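Pudis Recipe Box

README, last touched in August

Hi! So this folder is my family's recipe collection, typed up from two shoe boxes of index cards, one spiral notebook with a broken spine and a pile of clippings. There are 400 recipes in here right now, and I keep finding more tucked inside cookbooks, so expect that to grow.

What you get

Every recipe is a plain text file. The first line is the name, the next is how many it feeds, then ingredients, then the steps. I kept the original wording wherever I could read it, so "bake till done" stays "bake till done" (sorry!). If I added a time or a pan size myself, it's in square brackets.

File names are lowercase with dashes, like damell-plum-cake.txt. Anything starting with damell came out of the spiral notebook, and anything starting with hattori came from the pickle and noodle cards. The pledport ones are from a church supper booklet, and they're heavy on casseroles.

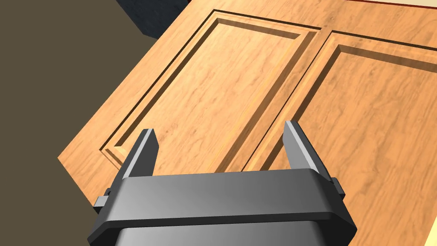

Tags go at the bottom of each file, and there's one thing to know before you search them. I tag by where the ingredients live in a kitchen, so you can stand there hungry and look up what you've already got. The choices are fridge, freezer, counter and cupboard. A plain pair of wood cupboard doors with raised panels and a honey-orange finish is pretty much what I picture when I type that last one, and it covers flour, beans, rice, canned tomatoes, all the dry stuff. A recipe can have up to 3 tags. If it needs more than that I just write "shopping trip" and move on.

Known problems

The oven temperatures on the older cards are a mess. "Quick oven" I changed to [425 F], "slow oven" to [300 F], and I haven't tested them all. Two of the fudge recipes look identical except for the butter, and I left both in because I can't tell which is the mistake. Also, some pledport casseroles say "1 can soup" and never say which soup. I use mushroom.

Using it

Cook from it, print it, fix my typos. If you send me a correction, please put the file name in the subject line. I'm still working through the jam cards, so those files are only half there for now.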